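3.2. Lo que cuentan los atletas que se fueron

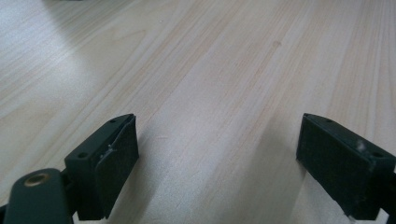

Reconozco que empecé esta parte del estudio con una idea bastante cerrada: pensaba que quien cambia de federación lo hace casi siempre por dinero. Las entrevistas me la desmontaron enseguida. Hablé con 17 corredores y lanzadores que compiten hoy por un país distinto del suyo, y solo 2 pusieron el sueldo en primer lugar. Los demás me hablaron de entrenadores impuestos, de becas retiradas sin aviso y de una burocracia agotadora (¡uno guardaba todas las cartas en una caja de zapatos y me las quiso leer enteras!).

Rosalind Montoya, que corría los 800 metros, me lo explicó mejor que cualquier encuesta: «Yo no quería irme, quería que me contestaran al teléfono». Tardé un rato en volver a mis preguntas, la verdad, y al final cambié el orden del guion para las entrevistas siguientes.

Después ordené los motivos por frecuencia. Para el contexto usé también el archivo de Storasport, con más de 2941 noticias sobre traspasos de nacionalidad deportiva, y ahí el tono es otro: la prensa habla de fichajes, de medallas, de deslealtad - la palabra «federación» casi ni asoma en los titulares. Codifiqué los textos a mano, con las mismas categorías que en las entrevistas, y repetí el proceso en julio para ver si me seguía fiando de mis propias decisiones.

Figura 1. Tablero de madera clara y, en la parte inferior, dos dedos de pinza de color verde oscuro, separados.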